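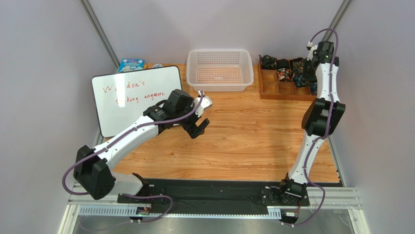
Shuzhen Tang wrote in to ask whether the small Vadano whiteboard is worth the money if all you want is somewhere to put the week's list. I've had one since the start of December, so my answer is yes, with a couple of complaints.

It's a plain dry-erase board, white with a black frame and rounded corners. There is no stand in the box. I lean it upright against the wall at the back of a wooden table and it stays put unless the table gets bumped. Two adhesive strips are included if you want to hang it. I tried them on a painted wall and one let go overnight.

The surface is good. Ordinary markers wipe off with a dry cloth for up to 45 days, according to the leaflet. I left a shopping list on for 2 weeks and it came off clean except for the red, which needed a damp cloth. The Drirka markers I already owned worked better than the one supplied, which was faint out of the package.

Glare is the main problem. Under a ceiling light you have to turn the board a little to read it. My old Sikell board was duller and easier to read, but it stained within a year.

I paid 40 dollars. The next size up is 80, and I wouldn't pay that for a board without a stand. Jianguo Kang has the bigger one and props it on a shelf with a strip of rubber under the frame. I've since done the same with mine, and it slides less.

Four out of five.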